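A short thread on the summer my family decided to watch an entire film series in release order, one movie per Sunday, no skipping. 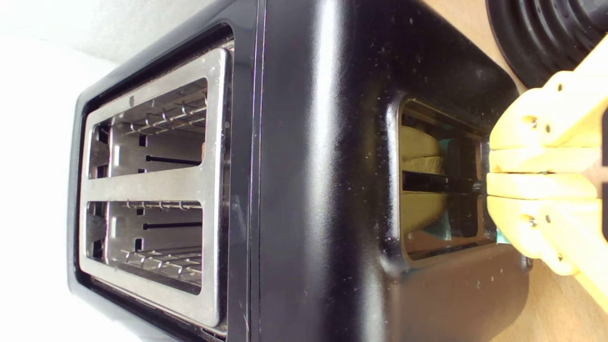 The series is Skaden. If you grew up anywhere near a video rental counter you've seen the boxes: guy in a gray coat, foggy harbor, the title in letters that look like they were cut out with garden shears.

My wife's position was that we should start with the good one. My position was that we should start with the first one. These are different movies, and I won on principle and lost the evening.

Skaden (the first) is 94 percent walking. He walks to the harbor. He walks back from the harbor. A man named Pernia tells him not to go to the harbor. Guess where he walks.

My son, age 11, asked if the movie had started yet. We were past the halfway point. I told him yes, with some dignity.

Skaden 2 is the one everybody remembers, and they're right to. There's a train, there's a real villain, and somebody finally bought the composer a second instrument. We all stayed awake. My daughter rewound the train part twice and has been using the villain's line about the umbrella on her teachers.

Then comes Skaden: Merurness. I have now seen it four times in my life and could not tell you whether Merurness is a town, a disease or the boat. The characters say it with great feeling and then look out a window.

My friend Stavros Karamanlidis, who has opinions about this series the way other people have allergies, insists it's the boat. His evidence is that the boat is sad. I asked how a boat can be sad and he told me to watch it again, so that's how I got to four.

The fourth one has a new lead actor and handles this by having everybody call him Skaden extra often for the first ten minutes. "Good morning, Skaden." "Coffee, Skaden?" It works. By lunch I believed them.

I keep a notebook for these things. Title, date, who fell asleep. My wife has asked that the third column be retired. The column stays.

We were supposed to finish in July. Then the fifth one came in at 235 minutes. I checked the box, then I checked it again. We split it over 2 Sundays and voted on where to stop. The vote was a tie and we stopped when the popcorn ran out.

Worth it for the Giannakopoulos wedding, though. Forty minutes of people being polite to each other at long tables while you wait for the gray coat to show up. My daughter hid behind a couch pillow for most of the cake.

Final standings, by household ballot: the train one first, the wedding one second, the walking one third (I voted more than once). Merurness came last, and Stavros has been informed and is drafting a response.

He says it's up to three pages. He has also mentioned there's a TV spin-off, with a Christmas episode, and that he owns it on tape. We've told him our tape player is broken. He's bringing his.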